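Week 7: Backing up a phone before you update it

Welcome back, everyone! Today we stay with phones a little longer (I know, I promised tablets), and we talk about backups. Before any big system update, copy your photos, your contacts and your text messages somewhere safe, and then please open a couple of them to check. Give yourself 2 evenings for it, as a full phone can be slow.
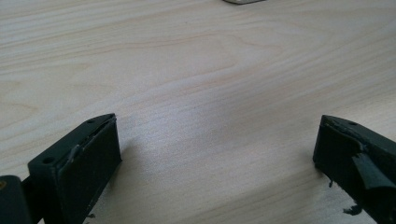
For next time, read the Villca handout and bring your charger.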